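Hilo sobre mi segunda mudanza en poco tiempo y lo que he aprendido de las empresas de trasteros, que es poco y me ha salido caro.

Primera lección: el precio de la web es una aspiración. Jedar me ofreció un trastero a 143 euros al mes. Luego viene el seguro obligatorio, el candado obligatorio (el mío de casa "no está homologado") y una cuota de alta que al parecer consiste en que alguien escriba mi apellido mal.

Segunda: los metros cuadrados de trastero son más pequeños que los normales. Contraté 6 y caben un sofá, una bici y mis remordimientos. La chica del mostrador me dijo que el truco es "pensar en vertical". Llevo desde enero pensando en vertical y el colchón sigue doblándose hacia delante como un señor en el metro.

Tercera: las cajas. Las de Prilmont anuncian doble canal y asas reforzadas. Las asas aguantan de maravilla. El fondo se queda en el suelo con los libros y tú subes al tercero con un asa en cada mano, muy digno.

Rotulé todas las cajas con método. "Cocina", "Baño", "Libros A-M". A partir de las once de la noche el método se relajó y ahora tengo cuatro que dicen "Cosas" y una que dice "Más cosas (importante)". Dentro de la importante había perchas.

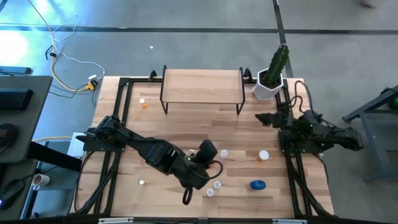 Con los muebles hay que decidir qué se queda y qué se vende, y yo lo vendería todo menos la mesa. Los anuncios de segunda mano son un género literario: "apenas usado", "por no poder atender", "precio no negociable" y debajo, negociable. Mi debilidad son los tableros de madera clara con esa veta de tabla de carnicero, como el de la foto, que te hacen creer que vas a amasar pan los domingos. No voy a amasar pan. Pero quiero el tablero.

Puse el sofá a la venta por 600. Primer mensaje: "¿lo dejas en 568?". Llevo dos semanas intentando reconstruir de dónde sale esa cifra. Acepté por respeto al cálculo. No ha vuelto a escribir.

El camión lo pedí a Stullero, franja de ocho a dos. Llamaron a las dos menos cinco para preguntar si había ascensor. Lo había puesto en el formulario, en el correo y en el otro formulario - el que te mandan cuando pierden el primero.

Si alguien quiere un sofá, sigue disponible. Perchas también tengo.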